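Lelinora open day: sorting, hanging and mending under one roof

Two of us from the Bamside clothing exchange went to the open day at Lelinora on May 4, 2019. Our exchange runs out of a church hall with folding tables and not enough storage, and we wanted to see how a larger place handles clothes between the donation door and the shop floor. These are my notes, mostly in the order we went through the building.

The bus from Bamside stops at the Hidinum roundabout, and from there it is a ten-minute walk along the service road. The main entrance was closed for the day and visitors were sent to the side door by the loading bay. We signed in and got a sticker with a number on it. Mine said 104. Coats could be left on a rack by the door, and there was coffee if you had brought a cup.

Silviu Dumitrescu took our group around. He has worked in intake for several years and talked mainly about weight, floor space and what happens when it rains on a delivery day. Last October they took in 675 bags, the most they have had in a month, and for a while the corridor to the mending room was stacked up to the light switches.

Intake is a long room with a scale at one end. Bags are weighed, opened and sorted into four bins: wear, mend, rags and not clothes. The last one fills up faster than you would think. Silviu said they get curtains, lampshades, single ski boots and once a full set of encyclopedias. The sorters work standing up, on rubber mats, and swap bins every hour so that one person doesn't end up doing rags all day. We don't rotate at Bamside and probably should.

From intake we went on to washing. Six machines were running and it was too loud to ask much. The detergent is unscented, which we already do. Everything is dried low and slow except towels. There was a printed chart of care symbols on the wall, and I took down the name of the drying setting they use for knits so I could compare it with ours.

The hanging room is next door, and that was the part I had come for. Clean clothes come in by basket, get put on hangers and go onto a rack before they are tagged. The setup at the table is simple: a white tabletop, a small metal clothes rack, and a white laundry basket with the clothes in it.
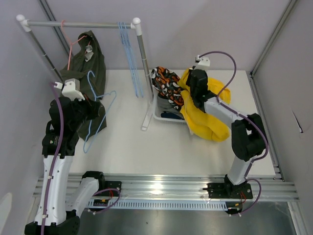

We stayed in the hanging room longer than planned, and I asked a lot of questions about hangers. Lelinora used to take whatever hangers came in with donations, and they had wood, velvet, dry cleaner wire and children's sizes all on the same rail. Nothing slid properly and the shoulders sat at different heights. They have since cut down to a few kinds and put the rest in a free box at the shop door. The free box is empty by noon most days.

The order of work at the table is to take one garment from the basket, find the neck, get the hanger in and put it on the bar. Anything with buttons gets the top one closed. Knits are folded over and never hung by the shoulders, a rule we have at Bamside too and don't follow when we are busy. If a garment turns out to have a stain or a pulled seam, it goes in the mend bin and you pick up the next one. There is no stopping to discuss it.

Silviu's advice on baskets was to fill them halfway. A full basket tangles, and then you pull out one sleeve and get three shirts. He also likes the rack low enough that people don't have to reach up, and he would sooner have several small racks than one long one. Small ones can be carried through a door with the clothes still on them. Ours are on wheels, but one of the wheels has been missing since winter, so carrying is what we do anyway.

I asked what color they would paint a room like that if they were starting over. He said gray or white, nothing else. They once had a green wall in the tagging area and everybody misjudged the creams and the pale yellows. We have orange brick at Bamside and can't do much about it, but a plain board propped behind the table might help.
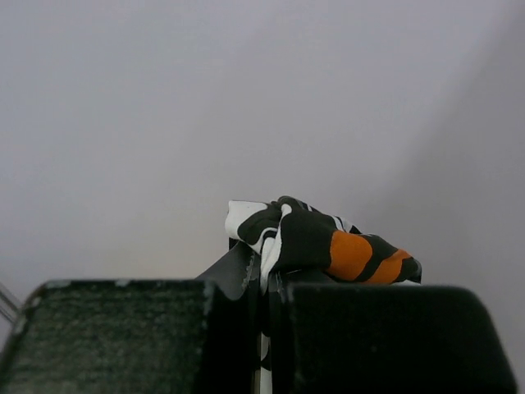
Plain gray wall in the hanging room at Lelinora.

After hanging came tagging and then mending. Tagging was the least interesting stop for us because they use a printed label system that we couldn't afford. The one thing I wrote down was where the tag goes: always the left cuff or the left side seam, so that shoppers can flip along a rail without hunting. We put ours wherever the pin goes in easiest.

Jocelyn Paquette runs the mending room and had set out a table of repairs at different stages. She had a rule for what is worth fixing. If it takes less than fifteen minutes, fix it. If it takes longer, it has to be wool, a coat or something she personally can't bear to cut up. Buttons are sorted by size only. She gave up sorting them by color years ago and says it has never mattered. Her count for the month before our visit was 274 garments repaired and back on the rails, most of them hems and buttons.

She let visitors try a blind hem on a scrap of cloth. Mine was visible from the doorway. My colleague's was better, and she has been put down for the mending shift in return.

We asked Jocelyn about zippers, which are our biggest problem. She replaces them only in coats. For trousers with a dead zipper she cuts the fabric up for pocket linings and keeps the button. She gets her thread from Khunthong, on the big cones, and splits a cone with another group when the price goes up. I have the contact and will pass it on at our next meeting.

On the way out we went back through the hanging room to check something I had missed the first time, which was what the bar itself is made of. It is metal, with white plastic pieces at the corners, and hangers go straight over it. Our own rails are painted and the paint has come off in strips where the hooks rub, so smooth bare metal is what I would look for when we replace them.

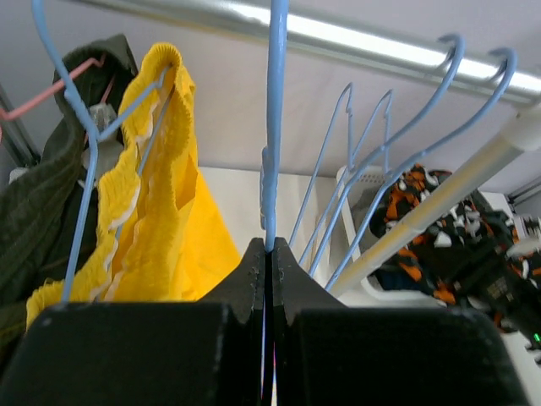 Light blue hangers on the metal rail.

The shop was open until four. Prices are a little above ours for coats and below ours for children's clothes. Everything was arranged by size and then by type, with no separate section for brands. I bought a corduroy jacket and a bag of mixed buttons, and my colleague found a raincoat. The fitting rooms have two hooks each, one for what you came in and one for what you are trying on. We have one nail.

Things to raise at Bamside:

Half-full baskets from the wash to the hanging table.
One or two kinds of hanger on the rail, the rest in a free box.
Tags on the left side only.
A second hook in the fitting corner.
A board behind the table where we check colors.
Ask the Hidinum group if they want to share thread.

Lelinora holds another open day in October. Groups can also ask for a visit outside the open days, with no more than eight people at a time, and Silviu said mornings are better because the deliveries come after lunch. Wear flat shoes. The loading bay floor is uneven and the step by the side door is higher than it looks.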